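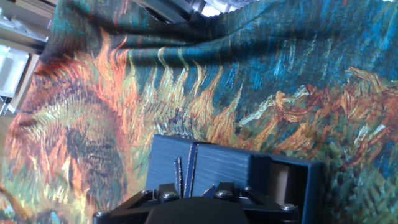

4.2 Requests for outside investigators

A government that asks another state for police help after a political killing seldom sets out in writing what the visiting officers may do. In the cases reviewed, the first request was usually made by telephone and confirmed later by a short note. Aubert and Nogueira found the same pattern in their study of border incidents, where notes often left out any mention of who would hold the evidence.

The Sikcombe inquiry is the best documented of the set. Its case file runs to 3,000 pages, of which 600 concern dealings between the host police and the visiting team. Officers arrived on a Tuesday, before the host ministry had named a contact, and spent their first days working from a hotel. Witness statements taken in that period were later challenged in court on the ground that the visitors had no legal standing to take them. The court admitted most of the statements but excluded those signed without a local officer present.

Latuheru argues that such delays are mainly a matter of staffing. Our reading of the letters is different. The ministry had people available, but two departments each believed that the other was in charge, and neither would sign the access order. The dates on which each department received the request are plotted in Figure 4 of the annex. 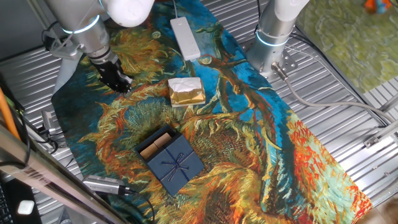 Cost was a second source of dispute. The host state had expected the sending state to pay for forensic work, and the sending state treated it as a local expense. The matter was settled in June, when the parties agreed to share laboratory fees and to leave travel with the sending state. Bodin and Makris report a similar settlement, though their case involved a smaller team and no criminal trial.

Section 5 returns to these points and considers whether a standard form of request, agreed in advance, would have shortened the process. The form used there is the draft prepared by Chauvin.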